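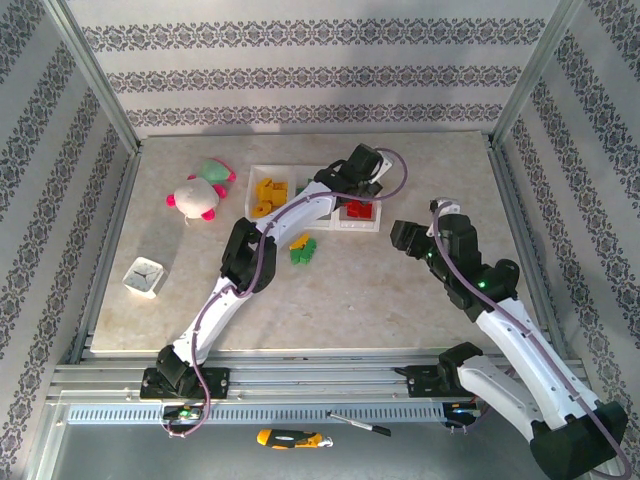

How do you sort toy bricks that have been mixed for many years?

Start with the color, then look at the shape, and leave the broken ones for the end.

Emília Jireš read this advice twice on the last page of the old Plorero catalog, page 118, and then she closed it. She was at her brother's table in apartment 171, and the bag was still tied with the kitchen string of her mother. She had carried it on two trains. On the second train a man had asked her if it was food.

"Are you going to open it?" asked Benito.

"I will open it when the coffee is ready."

"The coffee is ready, Emília."

She cut the string. The bricks made the noise she remembered, like small stones in a river, and for a moment she was seven years old and had to be quiet, as her father was sleeping after the night work. Benito was her husband for thirty years and had never heard this noise. He moved his cup to the side to make more space.

They had a plan. The bricks would go to Kamol Kaewkla, the boy from downstairs, who was building a castle and had asked very politely if they had anything round. Emília had said that she had many round things. Later, in bed, she was not sure of it. Maybe she had given them away in the winter when they moved, that bad December, together with the train and the dolls.

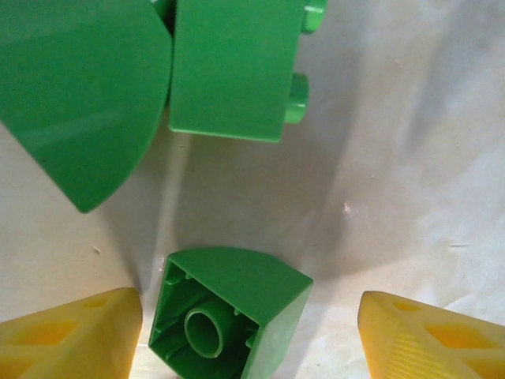 My father built only one thing with us in his life, she told Benito, and it was a hill. Other fathers made houses. He said that a house needs windows and we did not have windows, so we would make a hill and the people could live behind it, where we could not see them. My brother cried because he wanted to see the people. Look, this was the top of it, this big green one with the curve, so smooth that the little horse always fell down. And this one with the open side up, with the round tube inside, is where I put my tooth when it came out. I did not want to give it to anyone.

Benito took the brick and looked in it.

"There is no tooth," he said.

"No. My mother found it. She was angry for a whole evening, and then she put it back."

He gave her the brick again, with more care than before. Outside, the bus number 3 stopped, and some people came down from it with umbrellas. Emília put the square pieces on one side and the curved ones on the other side. It was slow work. She held each green piece a little longer than was necessary, and Benito, who was a patient man, sorted the red ones and did not say anything.

At six o'clock Kamol knocked at the door. He had washed his hands and he had brought a shoebox.

"Did you find something round?" he asked.

"Come in," said Emília. "First I have to show you how to make a hill."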